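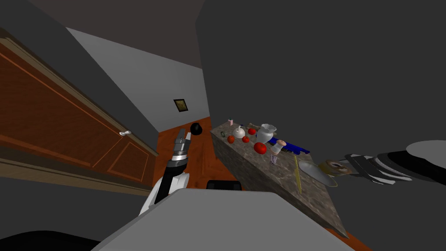
Print this story | E-mail this story

15/10/2026

Gorley homeowners planning a new kitchen or laundry will pay $525 to lodge their plans from next month, after the town council voted to replace three separate renovation charges with a single fee.

The old system had one charge for plumbing, another for electrical work and a third for any change to an inside wall. Most people doing a full kitchen ended up paying all three, and had to wait for each part to be signed off before the next could go in.

Council received 321 applications for kitchen and laundry work in the last financial year. Of those, 88 were sent back at least once with a form missing.

Planning manager Kumudini Paul told Tuesday's meeting that the same people were filling in the same address and lot number on three forms and sometimes getting one of them wrong.

"It was slow for them and it was slow for us," she said. "One form, one payment and one person at the counter to ring if there's a problem."

Under the change, plans will be checked within 19 working days. No time limit applied before. If council goes over the limit, half the fee will be refunded.

The vote was not unanimous. Councillor Isamu Yagi said the new fee would hit people doing small jobs, such as moving a sink to the other side of the room, who until now paid only the plumbing charge.

He asked for a cheaper rate for work under $5000. The motion lapsed without a seconder, but staff will report on small jobs when the fee is reviewed next year.

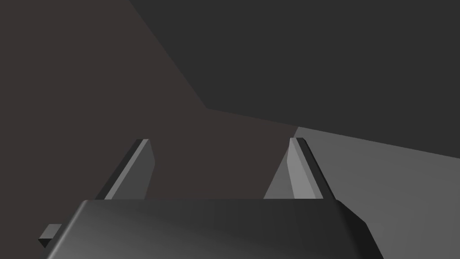 A robot's gripper in a computer-rendered room.

Local cabinetmaker Setsuko Aoki, of Kuroda Joinery, said her customers had been putting off orders while they waited for approvals.

"I've got doors and benchtops wrapped up in the back of the shed that should have been fitted in winter," she said. "I can't put them in until the plumber's been, and the plumber can't start without the paperwork."

She said she would have liked a shorter limit for jobs where no walls were being moved.

Replacing cupboard doors, handles, benchtops or flooring does not need approval and will stay free. The same goes for swapping a stove for one of the same type in the same spot. Moving a gas line will still need a separate certificate from a licensed fitter.

Applications lodged before the new fee starts in November will be dealt with under the old rules. People who have paid one or two of the old charges can ask to have the money taken off the new fee.

Forms will be available at the council office and at the Flineck Road library.

Print this story | E-mail this story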